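Trabajo final de la asignatura de Hábitos y Sociedad
Dormir con ruido: lo que aprendí midiendo mi propia calle
Dec 10, 2022

Bueno, empiezo por confesar que el tema lo elegí por puro cansancio (literal). Vivo en el barrio de Brindmont, en un segundo piso que da a la avenida, y llevaba desde enero durmiendo fatal. Así que cuando nos pidieron un trabajo sobre algo cotidiano pensé: ¡pues el ruido!

El plan era sencillo. Durante 30 noches apunté en una libreta a qué hora me acostaba, cuántas veces me despertaba y cómo me encontraba por la mañana, del uno al cinco. Para el sonido usé Plirkico, una aplicación gratuita del móvil que no es ningún sonómetro profesional, pero que para comparar una noche con otra me servía. Al acabar tenía 1011 registros y una hoja de cálculo espantosa que tardé dos tardes en ordenar.

Lo primero que me sorprendió fue que el camión de la basura, al que yo echaba la culpa de todo, casi nunca coincidía con mis despertares. Las peores noches eran las de terraza abierta en el bar Lulik, con conversaciones que subían y bajaban de volumen. También probé a dormir una semana en casa de mis tíos, en Tanasarn, que es un pueblo muy tranquilo, y las dos primeras noches dormí peor que en mi cuarto. Supongo que extrañaba la cama, aunque con tan pocos datos no me atrevo a decir mucho más.

Luego comparé tres cosas: ventana abierta, ventana cerrada con tapones y ventana cerrada con un ruido constante de fondo. La tercera ganó con una media de más de cuatro puntos, y los tapones quedaron los últimos porque se me caían. 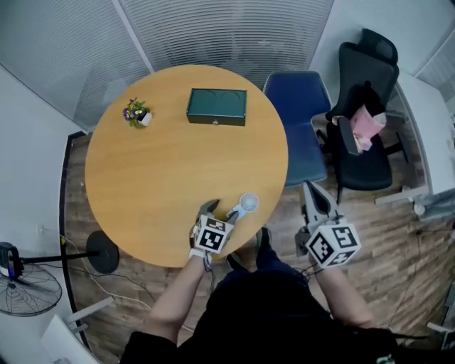

¿Un ruido de fondo constante ayuda a dormir mejor?
En mi caso ayudó, sobre todo las noches de terraza, porque las voces destacaban menos. Con una sola persona no se puede generalizar.

Si repitiera el trabajo, apuntaría también el café de la tarde, que se me olvidó por completo hasta la última semana.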